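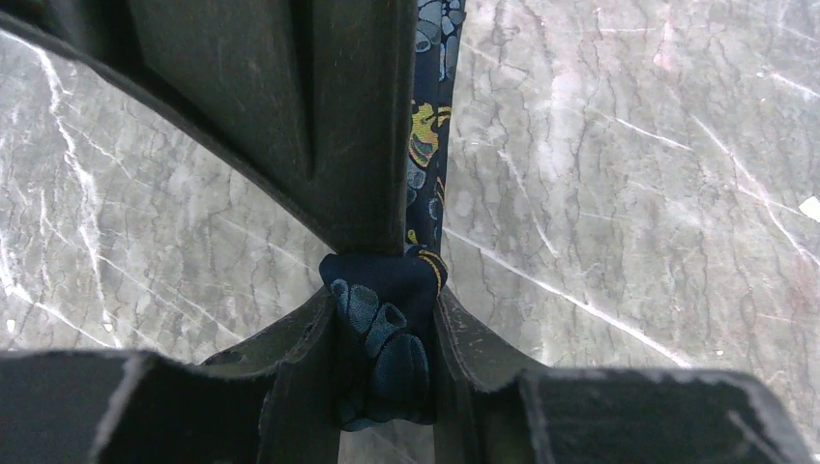
*Fig. 6 — wrist camera view, strip in the grip, knot just above the fingers.*

## 6. Gripping cloth (the knot job)

Last updated 13th September. Do sections 4 and 5 first. If the wrist camera isn't lined up, none of the below will make sense.

This section covers getting the Letau arm to take hold of a long strip of cloth and keep hold of it. Scarves, ties, offcuts, all the same routine. Stiff things like card are in section 7. Parisa wrote the first version of this, I've cut it down and changed the bits that were wrong after we swapped the finger motors.

### 6.1 Before you start

You need:

- arm bolted to the bench, base screws checked
- wrist camera plugged in, picture showing on the laptop
- the stop button where your left hand can reach it
- a strip of cloth with a print on it, not plain
- the Roy profile loaded (not the default one)

**Note.** Printed cloth, please. The pattern gives you something to judge by when it slips. Fig. 6 is a good one to practise with: navy, with a busy print, and the big teal and slate-blue shapes end up on the front of the knot so you can see at a glance if it has turned.

**Caution.** Sleeves rolled up, lanyards off. The arm can't tell your scarf from its scarf.

### 6.2 Tie the strip

1. Lay the strip out flat on the bench.
2. Tie one plain overhand knot. Leave enough tail to tuck down between the fingers.
3. Pull it snug but not hard. You want a fat knot, not a little bullet.
4. Leave the long end free for now. You'll hold it up in 6.4.

If the cloth is very slippy tie it twice. Mahtab uses a reef knot and gets away with it. I don't.

### 6.3 Set the fingers

1. Power on. Wait for the second beep, the first one is only the camera.
2. Open the fingers fully: `grip open`
3. Wipe the inner faces with a dry cloth. No spray.
4. Check the top edges for chips. Scratches and scuffs are fine, ours are well worn along the rims and tips. Anything sharp enough to catch a fingernail will catch thread too, so take it off with fine paper.
5. Set the closing force to 4.
6. Set the closing speed to 2.

Don't go above 4 on force with cloth. The motors will do it, the gears won't thank you, and you get a crease in the fabric that needs an iron.

**Note.** Force and speed both go back to default at every power cycle. Yes, every time. It's on the list.

### 6.4 Take hold

1. Jog the arm down until the camera shows bench through the gap between the fingers.
2. With the arm **stopped**, hold the long end up and hang the strip so it runs down the middle of the picture.
3. Feed the tail in between the fingers. Knot stays on top.
4. Keep your own fingers on the long end, well above the gripper.
5. Close: `grip close soft`
6. Wait for the green light. Then let go, slowly.
7. Compare the laptop picture with Fig. 6.

What you're looking for:

- strip passing alongside the narrow tip of the upper plate
- knot bulging out between the inner faces
- tail tucked down out of sight in the gap
- bench still visible on both sides of the cloth

A bit of a twist above the knot is OK. Fig. 6 has one, right where the plate tip meets the cloth, with the yellow bits folded over each other. More than a full turn and it wants redoing.

**Caution.** Never push the tail in while the fingers are moving. They're slow at speed 2 and they still hurt.

### 6.5 Tug test

1. Arm stopped, grip closed.
2. Pull the long end upwards, gently, the way you'd test a shoelace.
3. Look at the print. If the shapes on the knot have shifted, open up and go back to 6.4.
4. If they haven't, jog up a little at a time and look again after each move.
5. Only then run `lift_slow`.

The full run takes 47 seconds. Stay by the stop button for all of it — no wandering off to put the kettle on.

### 6.6 Background and lighting

The camera sees whatever is under the work, so the surface matters more than youd think. We've got grey marble with dark crackly veins and white streaks. Strong colours show up well against it. Pale ones get lost in the streaks, so put a dark mat down for those.

Keep the light flat and even. The plate and fingers will come out nearly black, which is what we want, the cloth should be the only strong colour in there. If you bring a lamp over, point it at the wall.

Little bright spots on the surface: brush them off if they come off. If they don't it's the stone, ignore them. The edge finder skips anything that small provided the Roy profile is on.

### 6.7 When it goes wrong

**Knot drops straight through.** Too small, or fingers not closing all the way. Retie fatter. Still dropping, redo the finger zero in section 4.

**Green light but cloth slips.** Dusty inner faces, usually. Wipe them. The dust on the upper plate doesn't matter.

**Cloth snags on the plate.** Strip is too close to the ridge. Open, move the strip across towards the tip, try again.

**Fingers close skewed.** One of the finger screws has backed out. Power off *at the wall*, then tighten. Don't use thread glue, the April batch of inserts melts with it.

**No picture.** Camera lead at the wrist. It's always the lead. Push it in untill it clicks and tape it.

**Arm stops halfway and beeps.** Force limit. Something's caught. Hit stop, support the cloth with one hand, then `grip open`. Do not open it first and hope.

### 6.8 Finishing up

1. Jog back down to bench height.
2. Hold the long end.
3. `grip open`, lift the cloth clear.
4. `park`, wait for the beep, power off.
5. Undo the knot before you put the strip back in the Lunlow tub. Left tied it keeps the crease.
6. Note any new chips on the fingers in the log, left or right, as seen from the camera.

Spare fingers are in the drawer marked Setevham. If you take the last pair, tell Mahtab so she can print more. Section 7 next, for card and thin board.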